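Drundano handheld gripper, kitchen set, notes 11/28/22
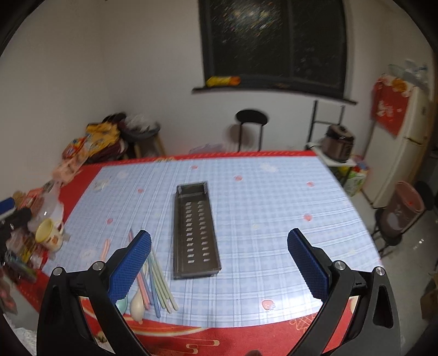 Picked up the kitchen set again after the pad swap. Question for this round is still whether demos recorded by hand with the Drundano tool carry over to the Colten arm without any arm data mixed in.

Setup as agreed: wide lens on the tool, cluttered table left as found, no markers on the cloth. Objects are the chopstick and spoon bundle and the gray grater tray. The task is to move utensils into the tray one at a time. Order is up to whoever holds the tool, and I think that is hurting us (see below).

Data: 448 demos kept for this task after filtering. Dropped anything where tracking jumped at the start or the jaw width signal flatlined. Most of the flatlines came from one operator squeezing before the log had started. Added a line to the Skadport checklist about it.

Training: same config as the tray-only runs. Compared checkpoints at 3000 and 4000 steps. Validation loss is a little lower at 4000 but the rollouts look worse: the arm hovers over the bundle and switches between targets. 3000 commits to one utensil and goes. Using 3000 for now.

Failures, from watching the rollouts back:
- Spoons mostly fine if the approach is along the handle.
- Chopsticks in the bundle: picks up 2 when they touch. Human demos do this too and we kept them, so the policy is copying us.
- A chopstick lying apart from the bundle gets ignored until late. Probably the order problem.
- Tray rim contact on release. Height estimate is off by about a finger pad when the tray is lengthwise to the tool.

Latency matching between tool and arm is still the Fang script with the old offset. I have not remeasured it with the new pads and should before blaming the policy for the rim contacts.

Next: relabel demos by which utensil was picked first, retrain with double picks removed, same seeds. If hovering goes away at 4000 then order was the cause. Night and day recordings are still pooled. Want to split those before January.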